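Gripper trials move on to clothing

The Lakside bench has switched from boxes to clothes for the second half of the gripper comparison. Boxes told us very little, because every finger set we own can pick up a box. Cloth is harder on the hardware and a lot harder on the cameras.

So far we have logged 1708 grasps on garments, 563 of them with the Indberg fingers and the rest with the older Bouzid set. Both were run with the same Jeltell controller and the same closing speed. The wrist camera was left where it was for the box tests.

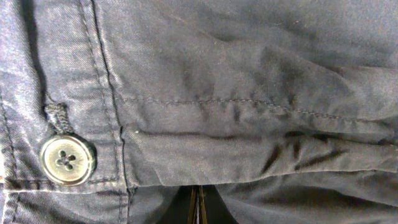
Wrist camera view of a navy garment, with the gripper tip at the bottom.

Dark twill is a fair test for that camera. Stitching and buttons come through well at this distance, but folds are harder to separate from seams, and most of our bad grasps on dark cloth started with that mistake. We tried raising the exposure. It helped in the creases and washed out the lighter parts, so we put it back.
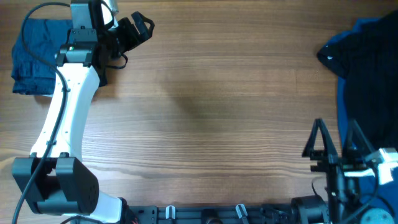
The other thing we changed was the approach angle. Coming in straight down, the fingers tended to push the cloth flat and close on nothing. Tilting the wrist fixed most of that. It also put more strain on the cables, and 44 runs had to be thrown out after a connector worked itself loose. Leave some slack if you are setting up two arms on a shared rail.

The Bouzid fingers are still ahead on thick hems. The Indberg set does better on single layers. We will repeat the whole series with a softer pad and print the full table in September.

Comments (2)

benchrat: What pad material are you trying? We had trouble with silicone picking up lint.

tmk_arms: Same connector problem here. A dab of hot glue has held so far.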